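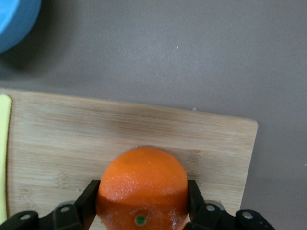

Stellan Wallin is late to his own kitchen. I've been let in by a neighbour, I've found the kettle, and I'm having a nose at the shelves when he comes through the door with two loaves under one arm and flour down his jumper. "You've started without me," he says, and starts looking for a bread knife.

I'd come to talk about chopping boards, which I realise isn't everybody's idea of a Sunday morning. But Stellan runs Trastulness, a tiny workshop that repairs and refinishes them, and a friend of mine swears he rescued a board she'd given up on (she'd put it through the dishwasher, and yes, he told her off). So I wanted to know how a person ends up doing this all day.

"By accident," he says. "I was fitting worktops for a firm called Midtbø and people kept asking what to do with their boards. They'd spent a fortune on the kitchen and they were cutting onions on something that looked like driftwood."

He did the first few for nothing, on the back step. Then he got a bench, then a sander, and then word got round. His job book is a fat green thing with a broken spine, and the last entry is number 611.

What does he actually do to them? Mostly he sands them, it seems, and then he oils them and waits. He likes an oil called Sasano, which he buys in tins and warms in a pan of water before he uses it. "Thin coats. Everyone wants to drown the thing. You put a bit on, you go away, you have your lunch, you wipe it off."

I ask about pale boards, the kind with the fine stripy grain that so many of us have at home, and he gets quite animated. "People apologise for them! They think they ought to have a great slab of walnut. I love a pale board. You get the cream and the honey colour side by side, and little dark spots like freckles, and it looks clean even when you've had it for years." He's keen on rounded corners too, having caught his hip on plenty of square ones.

He isn't a snob about plastic, either. He keeps a thin plastic one for chicken and a wooden one for everything else, and the two never swap jobs. Colour helps, he says. Make the meat one bright enough and even a half-asleep teenager will get it right.

The telling-off, when it comes, is about storage. "Don't leave it flat on a wet worktop. Wipe it, stand it up, let the air get round it." I think guiltily of mine, which spends most of its life lying next to the sink under a mixing bowl.

Business is steady, with a rush every July when people are back from holiday lets and suddenly can't stand their own kitchens. He charges by size and he won't do anything cracked right through. A shop called Femau has asked him to make new boards for them and he's still thinking it over – he likes mending more than making, and he says new wood doesn't have any stories in it yet.

By now we've eaten most of the first loaf. He brushes the crumbs into his hand, tips them out of the window for the sparrows and asks if I've brought my board with me. I have, as it happens. It's in the car.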